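Last updated: June

Infection Prevention Aide, Evenings
Dalden Pediatric Long-Term Care

We are looking for someone who enjoys telling doctors to wash their hands. The pay is modest, but you get to do it with a clipboard.

Dalden has 110 beds, most of them occupied by children who cannot shrug off a cold the way the rest of us can. Last winter we wrote a new infection plan. It is a good plan, and it runs to 30 pages, which may explain why so few people have met the back half of it. Your job would be to walk the units, watch what happens at the sinks and doorways, write it down, and be pleasant about it.

You will work 8 evenings a month, starting at 4 p.m., and report to Eirini Raptis, our infection preventionist. You will also restock gowns and gloves, log visitors with coughs, and chase the night charge nurse, Tobias Wojcik, for his isolation list. He has it. He is always just about to send it.
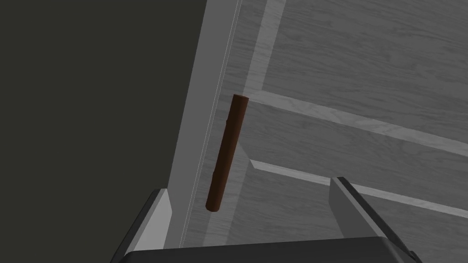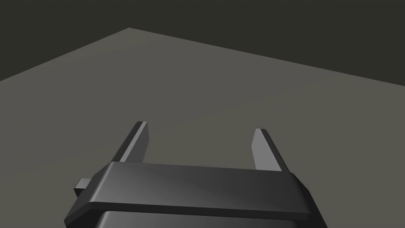
Do I need a nursing license?

A license isn't required for this post. We ask for a high school diploma, two years of work in any health care setting, and current flu and measles shots. Nursing assistants and respiratory aides tend to settle in fastest.

You should be able to correct a person twice your age without either of you crying. Spanish or Greek helps with our families. Spreadsheet skills help with Eirini.

Training is paid and lasts two weeks, one of them on days. New hires are tested for TB before they go onto a unit, and no, last year's result from your cousin's clinic won't do.

To apply, send a resume and the names of two references to Panagiotis Giannakopoulos in the personnel office. Skip the cover letter unless you have something to say in it. Applications close at the end of June.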